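Home Courses Handouts Timetable Contact

Looking After Household Linen: Notes for Session 4

Welcome back, everyone, and thank you for bringing such good questions last time. We're staying with towels for most of this session, because they're the things we handle every day and hardly ever look at. 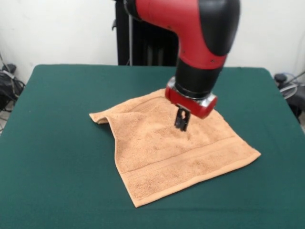

Kaja Paulauskas
Course Tutor, Home Skills, Trimenier

Start by spreading your towel on a covered table and getting to know it with your fingertips. The loops are called the pile, and the smoother woven strip near the end is the border. Borders often shrink a little more than the pile does, so give yours a gentle pull along its length while it's still damp from the wash. 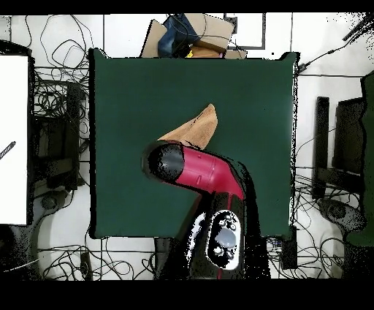 Creases are next, and please don't fret over them. Take two corners, give the cloth one good shake (mind your neighbour's tea!) and lay it down again. Smooth from the middle outwards with a flat hand, then fold lengthways, and only after that across.

Boards come into the session too, as so many of you asked about keeping them beside clean cloths. Wipe the board, dry both faces and stand it on its edge for a while before it goes anywhere near the linen pile. 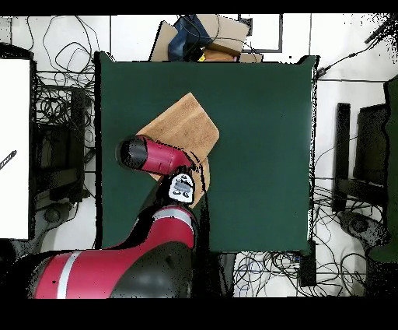 Wooden board set at a slant on the green tabletop.

For homework, fold one hand towel in thirds and another in half, and see which sits better on your own shelf. I've been a thirds person for 22 years, but my sister won't hear of it.
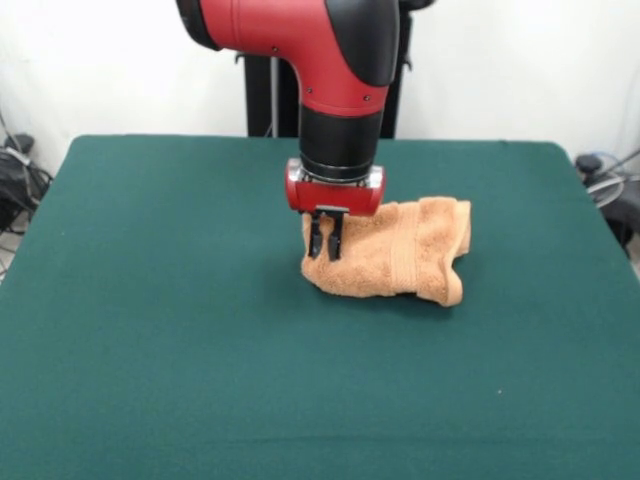 FOLDING AND STORING

Before you fold a crumpled towel, find the border and work back from there. Keep your everyday towels at the front of the cupboard and the guest ones behind, and swap them over in December, when visitors tend to arrive.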